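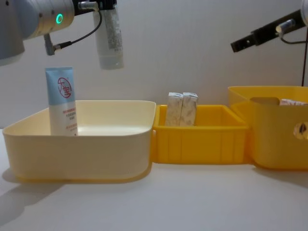

The Second Life of the Small-Town Pharmacy

The drugstore in Drornirow closed in August, and for most of that fall the nearest place to fill a prescription was 36 miles away by a two-lane road. People managed. Neighbors took turns driving. One family kept a cooler in the trunk for insulin. The clinic nurse started writing 90-day prescriptions wherever the insurance plans allowed it, and the gas station put in a shelf of cough syrup and bandages next to the motor oil.

Drornirow has 3355 residents, and more than a quarter of them are past retirement age. The old store had been on Main Street for two generations. When the owners retired they looked for a buyer for close to two years and did not find one. The building was sound and the customers were loyal. What scared buyers off was the money. An independent pharmacy gets paid by insurance plans months after it pays its own suppliers, and on some drugs it gets back less than it spent.

What replaced it opened in January in half of the same building. It is called Plurura, and it is a member-owned pharmacy. Households buy a share, paid at once or over 10 months, and the shares cover the stock. Anyone can fill a prescription there, member or not. Members vote once a year on hours and on what to do with any money left over. So far there has been none left over, and the first annual meeting has not been held.

The idea came from Agbenyega, a farming town two counties east that has run its grocery store this way for years. A group from Drornirow drove over to look at the books and came home with a copy of the bylaws. They changed the word "grocery" to "pharmacy" and then spent most of the fall finding out what else had to be changed. The state wanted a licensed pharmacist named on every form. The wholesaler wanted a deposit. The bank wanted to know who would owe the loan if the members quit.

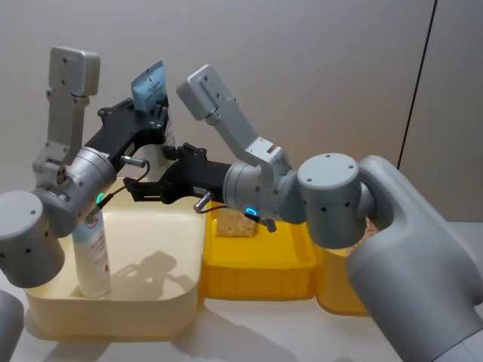 HEALTH & COMMUNITY

The pharmacist is in the store four days a week. On the fifth, prescriptions that were checked the day before can be picked up at the counter, and questions go by phone. The hours are posted on the door in large type, in English and Spanish. On a recent morning the line was three deep before nine, mostly people wanting blood pressure pills and a little conversation.

The front of the store is smaller than it used to be. The greeting cards are gone, and so is the perfume case. The shelves carry pain relievers, vitamins, diapers, reading glasses, eye drops and a good deal of foot cream, which sells better here than the wholesaler thought it would. Prices on those items run a little higher than at the big store in Zaltulon. Some customers have complained. Others say they make it up in gas.

Delivery has turned out to be the hardest part. Many of the people who need medicine most often are the ones who no longer drive. Plurura covers the town itself on foot and by car two afternoons a week. Beyond the town limits it depends on the rural school bus garage, which lets a driver carry sealed bags on the late run for a small fee. There are 32 households on that route now. When school is out the run stops, and the summer plan is still being worked on.

There is also the matter of what was lost while the town had no pharmacy at all. The clinic says some patients stretched their pills to make them last, taking one every other day. Some moved their prescriptions to mail order and have stayed with it. Mail order works well for a pill that never changes. It works less well for an ear infection, or for someone coming home from the hospital with five new bottles and instructions that do not agree with each other.

Similar stores are being talked about in other counties. The people in Agbenyega have started charging for copies of their bylaws, to cover the postage. In Drornirow the next job is the roof, which leaks over the old perfume counter, and a bid from a roofer in Zaltulon is expected before spring.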